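17/12/2022

Sim room, dining table tasks. Long day but a really good one, so I'm writing it up while it's fresh.

We moved the evening review over to the new queue this morning. Until now every clearing run that Sevetico flagged went to whoever was on shift, who sat through the whole thing start to finish and typed a verdict. As of today the queue does the first pass by itself. It throws out the runs where nothing moved, sorts the rest by where the arm paused longest, and hands the reviewer a short list. I came in expecting a pile of 300 and had 15 to watch by hand. Fifteen! I got through them before lunch and then had an afternoon to think about why the arm hesitates near the table, the question I've wanted to get to since March.

The room is the same living/dining layout we've had all along: long green sofa down one side, wooden table on the other, torso parked up against the table.

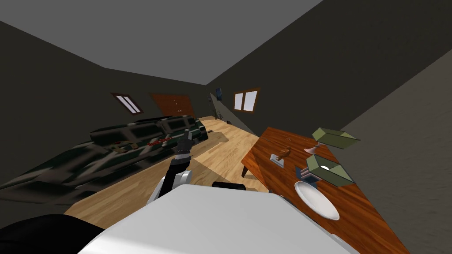 Start of session, torso view. Arm out toward the sofa, plate nearest the robot.

Things I noticed while watching:

- The pause logic is good. It lands on the interesting moment almost every time, and I stopped scrubbing back and forth after the third run.
- It's bad at telling a useful pause from a pointless one. An arm waiting for the planner looks the same to it as an arm that has lost track of the figurine. I'd like a second column for gripper state.
- The figurine is still the hardest thing on the table. Tall, narrow at the top, wide lower down. If I were planning the grasp I'd go low. The planner loves to go high.
- Torso tilt matters more than I'd guessed. With a steep lean the wrist view loses the tabletop completely and all you get is walls and a big flat stretch of gray.

On that last one: I had been marking those views as "lost" and moving on, same as everybody. Going slower today I started to think they're worth keeping.
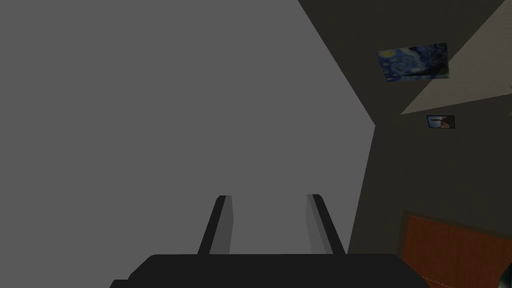 If the wall pictures are in view, the room can be lined up from them. The Starry Night print is the best landmark we have, strong color and nothing else in there looks like it. Salcedo (the localization module, for anyone reading this who came over from the Rarero side) takes landmarks already, we just never fed it the walls. I put the print in by hand and reran one flagged segment. The pose estimate settled right away where before it wandered. One segment, so no big claims, but I was grinning.

This is the part I want to get down for the people who come on shift after me. When the queue was first proposed, the worry in the room was that reviewers would turn into button pushers. Fair worry, I had it too. After one full day my feeling is that the work got harder and a lot more fun. The dull runs are gone, so every run you open needs an opinion. Your eyes get tired in a different way. I took more breaks than I used to and I think we should plan for that. A full shift of nothing but hard cases is too much, and the old easy ones were a kind of rest.

Also the notes changed. We used to write "ok" or "fail". Today I wrote whole sentences and drew two sketches. The Clillirlow form has a comment box that clips long entries, so mine are pasted at the back of the shared binder for now. Needs fixing before the next reviewer starts.

After lunch I went over the views where the table is in sight and the gripper is open. These are the ones where I want a person and the queue looking at the same thing and comparing answers.
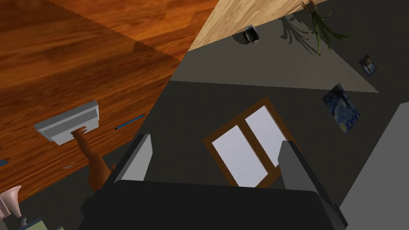

Wrist view, fingers open, nothing held. Tray, figurine and pen all on the table side.

I like this one as a test case. The tray and the figurine overlap from this angle, and the pen is thin enough that a sloppy segmentation could fold it into the wood grain. My call: pen first to free up the space, then the tray, figurine last. The queue's suggested order had the tray first. I can argue it both ways and I'd love for two more people to write down their order without looking at mine (it's on the next page, don't peek).

Agreement between my verdicts and the queue's on the runs I spot checked from the discard pile: 98 percent. The misses were all runs with a very small nudge of something on the table, so the motion threshold is a touch high. I lowered it and the short list will grow a bit tomorrow. Fine by me.

To do:

- gripper state column
- add both wall pictures and the window frames to Salcedo as landmarks
- longer comment box
- mix some easy runs back into each shift, ask the others how many
- rerun the whole backlog overnight with the new threshold, nearly 2000 runs, check disk space first

Left the overnight job ready but not started. Whoever closes up, please hit go after the disk check and write the start time here: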